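The Spare Room

Maite Robles had promised the room to her aunt from the first of the month, and it was now 5/11/25, so the aunt was already late and so was the room.

It had been a study, then a place for the exercise bike, then a place for things that had been taken off the exercise bike. In August the bike went to a man who paid thirty pounds for it and asked whether it had been used much. Maite said no with more feeling than the sale required. After that there was a bed, bought from a firm called Wenosel whose delivery slot was between 7 and 7, and a desk, which stayed because Aunt Pilar wrote letters. She wrote them to the council, chiefly, and to Drolteck, who had made her kettle.

"It's small," said her brother, on the phone. "Is it still that blue?"

"It's a pale blue. It's restful."

"She'll say it's like a clinic."

"She likes a clinic."

This was true. Aunt Pilar had been to the Akl clinic for her knee and had spoken ever since of the corridors, which she considered the only properly swept ones in the county. It was the corridors that worried Maite. She could manage a knee.

She started with the bed, got as far as the mattress cover, and went to look for sheets. There were two sets. One belonged to a bed they no longer owned and the other had a burn on it in the shape of an iron, and she stood on the landing for a while, folding and unfolding them, as if one of them might improve. 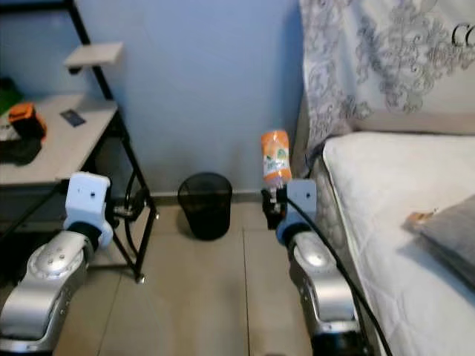 Aunt Pilar's views on wastebaskets were well known in the family. A bedroom must have one, it must not be wicker, and it must never be full, a rule she had once explained to a hotel manager over the course of a whole breakfast. Maite had gone for black mesh and put it against the wall, between the desk and the bed, where it could be reached from either by a woman with a bad knee and a strong opinion. The tiles were another matter. They were beige, and they would show everything, and Pilar would be looking.

Then there was the drink. Maite bought an orange one called Plusine for visitors, on the grounds that visitors never finished it and so it lasted. Pilar had finished it. On her last visit she had gone through the lot in a weekend and asked, quite pleasantly, whether there was a shop.

The phone went again.

"She's on the train," said her brother.

"Which train?"

"The one before."

"The one before what?"

"The one we told her to get."

Maite looked at the desk, which still had its bits and pieces on it, and at the cushion, which still had its tag. She considered the tag. Cutting it off meant finding the scissors, and finding the scissors meant the kitchen drawer, and she had not been to the bottom of the kitchen drawer in years. She turned the cushion round. Now the tag was against the headboard, where it would wait for Pilar to lean back on it with a book.

She chose the sheets with the burn. If you tucked the foot in hard, it came out somewhere near the ankles, and it was a very neat burn. The other set she pushed into the airing cupboard, which pushed back.

The letter about the council tax was on the stairs, so she took that down with her. There was a six hundred in it somewhere and she preferred to meet it sitting. She had just found her glasses when the bell rang, twice, and a voice came through the letterbox.

"Maite? You've got leaves on your step."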